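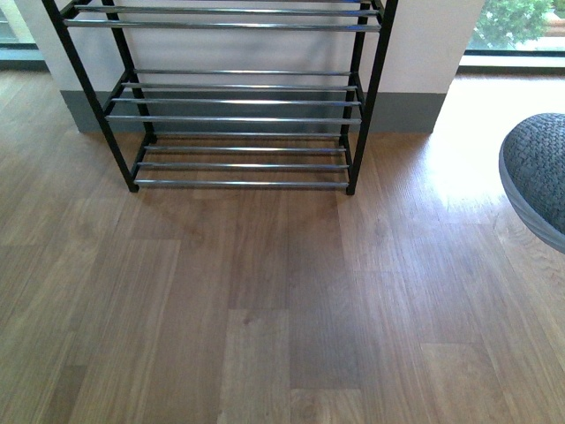
Craig Crichton swears that you should never buy a shoe rack before you have counted your boots, and after a month of rearranging my own hallway I'm ready to put that on a cushion. Boots are what wreck every plan! Sneakers will go anywhere, sandals practically fold themselves away, and then a pair of winter boots arrives and wants a whole shelf to lean on.

I love an open rack, though, and I love it most when it's bare. Metal tubes, black legs, daylight coming through the gaps and the floor showing underneath (so you can get a broom in there, which my old closed cabinet never allowed). Set against a white wall it hardly takes up any room to the eye, even with shoes on it.

Bars do ask for a bit of thought. A flat sole sits happily across three or four of them, but a narrow heel wants to slip between, so I hook heels over the back bar and let the toes point down. Children's shoes are the awkward ones. Lenni Koskela, whose hallway in Lirnlow is half the size of mine, drops the smallest pairs into a shallow tray on the bottom tier, and I copied her the same Monday.

Grit falls straight through, of course. I keep a washable mat from Flokstead under mine and shake it out on the back step before breakfast, and wet shoes get the lowest tier so they don't drip on anything else.

Then comes the sorting, the part I look forward to! Every September I take everything off, wipe each bar with a damp cloth and dry it, and put back only what we'll wear before the snow. This year 20 pairs came off and a good many went up to the attic in boxes. Daily shoes go at hand height, the running pairs go below them, and the 2 pairs of garden clogs have moved out to the porch, where they seem perfectly content.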